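Courses > Practical Automation > Handouts > Buying for a small arm cell

Posted in August by Wanda Wilczyńska
14 comments | 6 shares

Session 4 notes: what to spend the money on

Right, so last session we got as far as wanting an arm, and this time we have to pay for one. I've written these up the way I talked them through, digressions included, so if you were there you can skip to the worksheet bit. If you missed it, read the lot (and get the price list from Boonmee, he has the spare copies).

The exercise again: you are planning one tabletop station for a sorting job. Small household things and play food go off a cloth and into one of two containers. One arm, one gripper, a table, and a pretend budget in credits so we don't spend the whole hour arguing about exchange rates. You get 1000 credits. The arm from our pretend supplier, Wolon, takes 600 of them, and every group last year stopped thinking at that point and spent the other 400 on a nicer arm!

Please don't do that. Start with the objects.

Write down everything the gripper will have to pick up, and then next to each one write what makes it awkward. A bowl has a thin rim. A table knife lies flat and there is hardly anything to get hold of. A lemon rolls. Chopsticks are thin. A carton is easy until you want it upright at the end. Once you have that list the gripper more or less chooses itself, and so does how wide it has to open, and you can stop reading brochures. Lorena's group did it the other way round, picked the gripper on day one because it looked smart, and then spent an afternoon finding out which half of their list it could manage. She said I could put that in.

Fingers are a separate line in the budget. I can't say this often enough. Pads wear, they get scuffed, and you will want to try a second shape. Put down 43 credits for spare fingers and pads and leave it there even when you're short.

Cameras next. Most of you will want two views: one fixed, looking at the whole table, and one small one up by the wrist. The fixed view is good for seeing where things are. The wrist view is good for seeing what you've got hold of, though the fingers take up a fair bit of it and you need to allow for that when you work out where to mount it. If you can only afford one, decide which mistakes you'd rather catch. I set aside 100 credits for cameras, brackets and cables together. Cables always come out dearer than you think, because you end up buying them twice (too short the first time, that was me).

Then the cheap stuff, which people leave off altogether. Containers, a cloth, props, a lamp. It is cheap, so buy doubles. If a basket cracks halfway through a fortnight of trials and the shop has changed its range, you now have two lots of results that don't quite match. Same goes for play food. Chaiwat keeps a box of duplicates under his bench at Starkisach and I've pinched from it more than once.

While you're choosing containers, look at the walls. Solid sides and holey sides look very different to a camera, and handle slots are a nuisance if a thin object can poke out through one. Tall walls mean the arm has to lift higher before it crosses over, so check the reach figure against the height of the rim as well as the distance across the table. One of each type is a sensible first order.

Worksheet columns, for those who asked:

item / how many / price each / spare needed? / how long to arrive / who is ordering it

That second to last column matters more than price some terms. An arm with no table is a very expensive coat stand.

A tabletop sorting station with a red cloth and two containers:

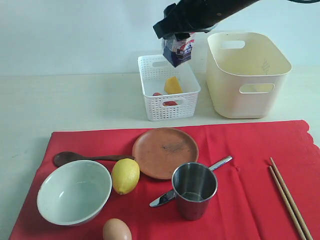
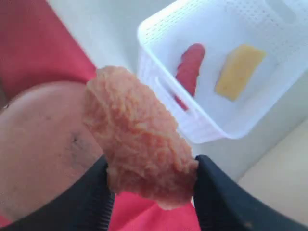
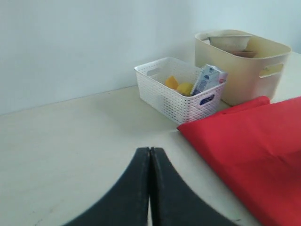

Should we buy the service contract with the arm?

For a first station I'd leave it out and keep the same money as a repair pot. You'll be running short sessions at low loads, and most of what goes wrong will be pads, cables and screws that you can swap yourselves. Do ask the supplier, in writing, what a single call-out costs and how long they take to come. If the call-out is more than your whole pot, think again. Bring your filled-in worksheet next time, and Vlasta will go through the delivery dates with each group.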